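**Hand-held grippers vs. teleop for soft, cluttered surfaces – what are you all doing?**

*Boards > Learning from Demonstration > Data & Teaching*

---

**wristflick** wrote:

OK so I've been teaching by remote control for most of a year now (leader arm on the desk, follower arm on the table, the usual) and last month I finally switched to hand-held grippers for tabletop pickup. I'm kind of giddy. I did 200 demos in two evenings. With the leader arm that was a week's work and a sore shoulder!

My question is about soft surfaces. On a bare desk my policy is great. Put a towel down and the fingertips plow into it, or they close on fabric and drag the whole pile along. Do I just need more demos on cloth, or am I demonstrating it wrong?

---

**Nahom Teshome** wrote:

Both, probably. How are you approaching the small stuff? When I started I came straight down on everything, the way I would with a suction cup, and on fabric that's asking for trouble. Come in at a slant and let one finger land first. Your own hand does this without thinking, so watch yourself pick up a coin off a couch sometime.

Also slow down for the last inch. People record beautiful fast reaches and then a blur at the moment of contact, and contact is the part the policy needs most.

---

**drenix_dan** wrote:

I'll be the grump. (Username is from my old job at Drenix, I don't speak for them.)

Hand-held demos are fast, sure, but you're a human with a human shoulder. You'll record wrist poses your arm can't reach and you won't find out until playback. I went through 2758 hand-held episodes from our first big push and had to throw out 1203 of them for exactly that. With teleop you throw out zero, because if the arm couldn't do it, you couldn't record it.

And you feel the robot's limits while you drive. That's worth a sore shoulder.

---

**wristflick** wrote:

Ouch, 1203! Were you checking reach as you went, or only at the end?

---

**drenix_dan** wrote:

Only at the end. Yes, I know.

---

**Nahom Teshome** wrote:

Well, there's your problem, Dan :) Run the reach check after every batch. I do mine every 18 episodes and it takes as long as refilling my coffee. After a couple of days you learn where the bad zones are and quit going there. My throwaway pile is tiny now.

I do agree on one thing: for anything with sustained force, wiping or screwing a lid down, I still drive the arm. I've never gotten a hand-held lid demo that I liked.

---

**Syahrul Hutapea** wrote:

Jumping in on the soft surface question, which is my favorite thing in the world at the moment!

I spent most of October on bedding. Blankets, quilts, one horrible shag bath mat. What I learned is that the texture matters more than the softness. A flat fleece is nearly a desk. Anything with ribs or ridges is a different animal, since small things settle down between the ridges and thin flat things lie across the top of them. You want demos of both.

My list of things to pile up for a session, in case it helps:

- something heavy and blocky that stays put when you bump it
- something long, like a remote, because you have to choose where along it to grab
- a cord or a loop of string, the more annoying the better
- something made of thin wire
- a clear box (murder on the vision side, so put it in early)
- a binder clip, or anything else with handles that flop around

Toss them down in a heap and leave the heap alone. The first week I kept straightening everything between episodes so it looked nice, and the policy learned that the world is tidy.
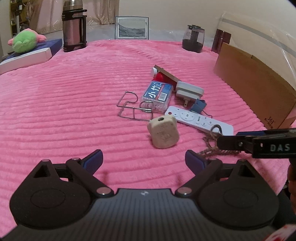
The other big one is order. I used to start each pile with whatever was easiest to reach, and it was always the same kind of object, so the policy would freeze when the easy one was missing. Now I roll a die before each episode and go for that item on the list, even if it's under something else. If it's under something else I move the top thing first and count that as part of the demo. Those "clear the way, then grab" episodes turned out to be my best data by far.

With two grippers it gets even more fun, by the way. Press the cloth down next to the object with one hand and pick with the other. The fabric dragging went way down once I had a decent number of those in the mix. You do have to be strict about which hand holds and which hand picks, at least in the beginning. I let myself switch whenever I felt like it and ended up with a policy where both arms reached out politely and waited for each other.

---

**wristflick** wrote:

The die is brilliant, I'm stealing that tonight. And holding the cloth down never crossed my mind, I only have one gripper out of the drawer at the moment. What do you do about cords? Mine slip right through the fingertips.

---

**Syahrul Hutapea** wrote:

Pinch near a knot or a bend, never the straight part. And close slowly, so you can see the cord settle between the pads before you lift. If it slips, keep recording! Go back and pick it up again. I have a lot of recoveries in my set and I wouldn't give up a single one.

---

**drenix_dan** wrote:

Now that I disagree with. Recoveries are fine if you tag them. Leave them untagged and the thing learns to drop first and grab second. We had an arm at the Jernport shop that would pick up a sponge, let go, and pick it up again. Every time. It was sort of charming for a day.

---

**Syahrul Hutapea** wrote:

Ha, OK, fair. I trim mine so the episode starts after the slip, with the cord already in its weird new spot. So the dropping itself is cut. I should have said that.

---

**drenix_dan** wrote:

Then we agree and I have nothing left to be mad about. I'm still not giving up my leader arm.

---

**Nahom Teshome** wrote:

Nobody's taking it, Dan. For a mixed set I'd go mostly hand-held for reach and grasp, then a small batch by remote on the real arm at the end, same objects, same cloth. That last batch smooths out a lot of the shoulder problem you were describing.

wristflick, one more thing before you record tonight: check your fingertip pads. If they've picked up lint they get slick, and you'll start squeezing harder without noticing. I wipe mine with a damp cloth at the start of each session.

---

**wristflick** wrote:

Just looked and they're FUZZY. OK, cleaning those, then digging out the second gripper and a blanket. Will post playback clips on the arm once I have a batch through the reach check – every 18, I promise.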